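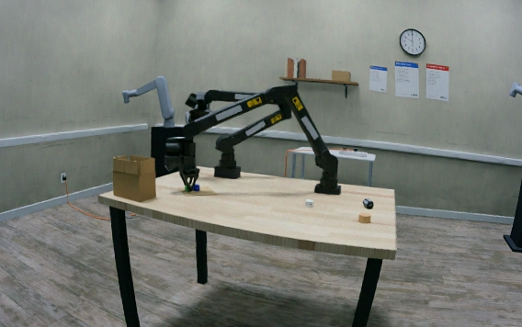 VILLALOBOS, September

I have been using Zisgate for 18 weeks now, and I want to make a case for it that goes a little past the usual "it saved us time." It did save us time. But what I like most about it is that somebody at Duletti decided a practice room ought to look like a room people have worked in.

If you haven't run into it, Zisgate is a simulation package for two-arm tabletop work. You rent it by the seat, you get a library of rooms and a library of small objects, and you try out your picking and placing there before you go near real hardware. There are plenty of packages that do this. Most of the ones I've tried put you in a gray void with a checkerboard floor, or in a kitchen so shiny it could be selling you countertops. Zisgate's workshop room has scuffed walls. There's a clock with a black rim over a row of posters, a shelf with three books and a low cardboard box on it, and an orange cord running from the outlet across the baseboard and over the floor toward the table. The floorboards are weathered and blotchy. I love this room!

You could call that decoration, and a friend of mine in the trade does. I think it's the best thing in the product. A camera-driven system learns from everything it is shown, including the stuff you never meant to teach it. Train it against blank walls and it gets the idea that walls are blank, and then you bring it to a real shop with a bulletin board and a coat on a hook and it starts acting like it has never been outdoors. Our own shop has a bulletin board, four different colors of extension cord and a window that throws a stripe of sun across the bench every morning around coffee time. I want a simulator that at least nods at that.

The table is my second favorite thing, and I realize I'm now a person with opinions about a computer-drawn table. The top has long plank seams running across it, and the thick edge is made of lighter and darker blocks. Why care? One of the objects in the bin job is a thin, flat tan piece that is nearly the same color as the wood it's lying on. The first time I ran that task I missed the piece completely, and so did our software. Somebody chose that color on purpose, or so I'd like to believe, and it's just the sort of choice that tells you the designers have spent time squinting at a real bench. A bright red part on a white sheet teaches you almost nothing about your own Monday-morning parts drawer. A tan part on tan wood will teach you plenty.

The bin job itself is simple enough to describe. Small things are out on the table, a blue cube, a white cube with a dark mark on one face, a short tan block, a little black cylinder tipped on its side, and there's an open cardboard box at the left end. Get the things into the box. You have two black arms, both mounted on the same tabletop, and you can use either one or both.

And the "both" is where I learned something. With one arm down among the parts and the other held above it, you very quickly find out how little space two long forearms leave each other. On paper, two arms means twice the work done. In our first month we got nothing like that. We got one arm working and the other one waiting its turn in midair. I'd rather find that out on a rented seat than after bolting a second arm to a bench, and I did find it out that way, and we changed our whole plan because of it. Our real setup now has the arms mounted farther apart than we first drew them. Duletti didn't sell us that idea. We just got tired of watching the elbows.

Now for the parts I'd fix, because I said I wasn't going to write a brochure.

The objects are good but there aren't enough of them. The library that comes with a basic seat has 66, and after a few weeks you know them all like the magnets on your refrigerator. There's a bigger set of 553, but it's only in the top plan, and a small shop is going to look at that price and close the tab. I'd happily trade half the rooms for another hundred dull objects. Give me a bent paper clip. Give me a bag with a twist tie, a glove turned inside out, a roll of tape with the end stuck down.

Soft things are still weak too. The cardboard box has short flaps around the rim and they look right, but I've never been convinced by how they behave when a gripper brushes past. Real cardboard gives a little, then it springs back at you. If your job has a lot of bags, cloth or floppy packaging in it, I would try the trial and be skeptical.

The rooms could use more weather, so to speak. Seven lighting presets come with the workshop and they're all pretty kind. The shadows from the arms are soft and faint, which is pleasant to look at all day, but our shop isn't that kind to us. I want a mean low sun. I want the one flickering tube that everybody has been meaning to replace.

I also tried Isau for a stretch, so I can at least compare. Isau is faster to start, and its contact physics felt a bit better to me when pieces were stacked or wedged. If you do close-fitting assembly, you should look there first. For general picking on a bench, with a camera doing most of the thinking, I came back to Zisgate and was glad to be back. Setup took me an afternoon, the help pages were written by someone who has been confused before, and when I sent in a bug about objects sinking a hair into the tabletop, it was fixed in the next release.

What gets me excited is who this is for. A few years ago a shop our size wouldn't have practiced anything. We would have bought an arm, put it in a corner, fought with it for a season and then hung jackets on it. Now we can try the dumb version of an idea before lunch, throw it away, and try a less dumb one in the afternoon — without anyone ordering brackets. My newer coworkers don't even find this remarkable. They break things in there all day long and come out knowing more than I did after two years of being careful around expensive equipment.

It won't do the whole job for you. We still had to retune our grip force on the real bench, and our first real run was a good deal clumsier than the last simulated one. I'd expect that from any package, and I'd be suspicious of one that promised otherwise. But the vision side carried over better than I had hoped, bulletin board and sun stripe and all, and I give that scruffy room a lot of the credit.

If you try it, take the basic seat for a month, skip the tutorial after the second lesson, and go straight to the bin job. Start with one arm. Do the flat tan piece last, and when you get it, write to Duletti and ask them for the paper clips.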